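# Palta Two-Finger Gripper: Trial Unit and Comparison Service

The Palta is a parallel gripper for mobile arms that work at floor level and in domestic rooms. It is supplied by Tinimus from its Culteddale workshop, either as a bare unit or with the wrist camera fitted. Customers who are undecided between the Palta and the Benavides may borrow both for a comparison period of 40 days.

## Suitable loads

The Palta is intended for light household goods, including soft items that change shape when held. Customers are asked to test it with their own goods before ordering, and to include at least one item that lies inside a container.
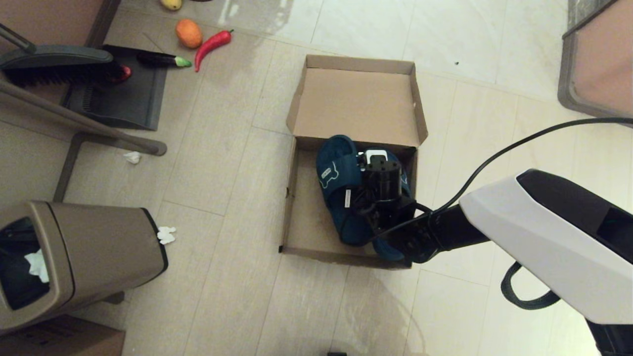
Reach into a container is the point on which the two models differ most. The Benavides has a wider body and needs more clearance at the sides. During any trial, the arm should be brought down over the load from more than one direction. A pair of slippers in an open cardboard box is a useful load for this purpose, as the gripper must work between the two and the second may lie partly beneath it. Cable routing should be checked at the same time, particularly where the cable runs over the edge of the box.

## Fingers and wrist camera

Both models accept the same finger set. Each finger has a ridged gripping face and may be replaced without removing the gripper from the arm. The wrist camera is mounted so that both fingertips remain in view.

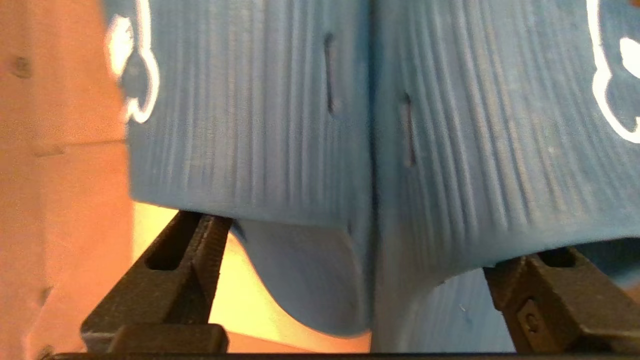
Finger force is set in the controller and should be raised in small steps when fabric is being handled. A setting that suits a rigid object may crease cloth or draw it out of position. The last setting used is stored when the controller is switched off.

## Ordering

| Item | Detail |
|---|---|
| Palta with wrist camera | £2,639 |
| Spare finger set | £97 |
| Fingers per spare set | 4 |
| Comparison period | 40 days |

Orders for delivery before the end of December should state the arm model and the cable length required. Trial units must be returned in their original packaging.

Prices correct at October 6, 2019.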